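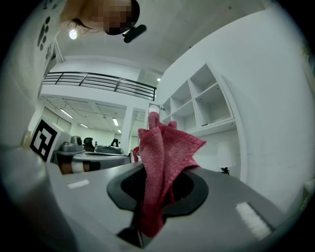

Jayanthi Arumugam writes mostly for piano, and most of what she writes requires part of the piano to be damped by hand before anyone plays it. She trained as a pianist, then worked for several years as a tuner, and took up composition on the side. Her scores begin with a preparation sheet giving the string numbers, the distance from the bridge and the weight of cloth to be used. The cloth need not be special. A pink-red towel with a fine, slightly fuzzy knit and a stitched hem, twisted up to a narrow point like the one at the top of the page, has the two things she asks for: a thin end that will go between strings and a thicker part that won't follow it in. Felt strip is more even, she says, but it damps too well for most of her music.

"Felt gives you a thud," she said when we spoke at her studio in Maltville. "With cloth you still hear the pitch for a short time after the attack. How long depends on how hard it is pushed in, and I can write that down."

The occasion was Dokdale, a set of pieces for solo piano first performed in October by Elango Poojary. The set lasts longer than anything she had written before and uses a single preparation throughout, so that the pianist does not have to get up between movements. The lowest octave and the top octave are left open. Everything between is damped to one of three degrees, marked in the score by the shape of the note head.

I asked why she didn't simply use the pedals. She replied that the practice pedal on an upright lowers a strip of felt across nearly the whole compass, and the player cannot choose which notes it touches. "I wanted a damped E next to an open F. No pedal will do that."

The tuning of Dokdale is also non-standard, though only slightly. Middle C is set at 263 hertz, which puts the A above it a little over 442 if the instrument is otherwise tuned in equal temperament. In the central octaves it is not. Arumugam narrows one semitone and widens its neighbour by the same amount, so that each departs from the usual 100 cents by 5. She was firm that this should not be described as microtonal music.

"Five cents is small. A good many listeners won't hear it as tuning. They hear that one interval beats faster than they expect, and on a damped string you get so little time to hear the beats at all. That is what I was interested in. The tuning and the damping had to be worked out together."

Poojary learned the pieces on an instrument in ordinary tuning, with no preparation, and moved to the prepared piano late on. He joined us for the second half of the conversation. His main difficulty was pedalling. A damped string gives almost nothing to the sustaining pedal, while its undamped neighbours go on ringing, and a pedal change that sounds clean on a normal piano leaves the balance between the two plainly wrong.

"I had to take out most of the pedal I had written in," he said. "Then Jayanthi asked for some of it back. In the fourth piece I now lift before the bar line every time. It looks like a mistake on paper."

They disagree about repeats. The score has them in the first and last pieces, and Poojary would like them to be optional. Arumugam's position is that the cloth settles under repeated playing, so that the second time through is not the same sound as the first. She tested this at home on her own upright, a Rai, playing a single damped note at an even strength and recording it. The decay became slightly longer as the cloth worked loose. Poojary accepts the measurement but doubts that it carries in a hall.

"It carries in the first 2 rows," he said.

"Then those rows can have it," she answered.

Notation took up much of the rehearsal time. An early draft used coloured notes, which could not be read under stage lighting. The present version uses a filled square for the heaviest damping, a diamond for the middle degree and a triangle for the lightest. Rhythmic values are shown by stems and beams alone, which makes minims awkward, and she has avoided minims where possible.

Her next piece is Workon, for two pianos, one prepared and the other not. The unprepared instrument will stay at standard pitch. She has finished the opening section and is undecided about the rest, in particular whether the pianists should change places halfway through. Poojary has agreed to play the unprepared part.

Published January 7, 2024. The score of Dokdale, including the preparation sheet, is available from the composer.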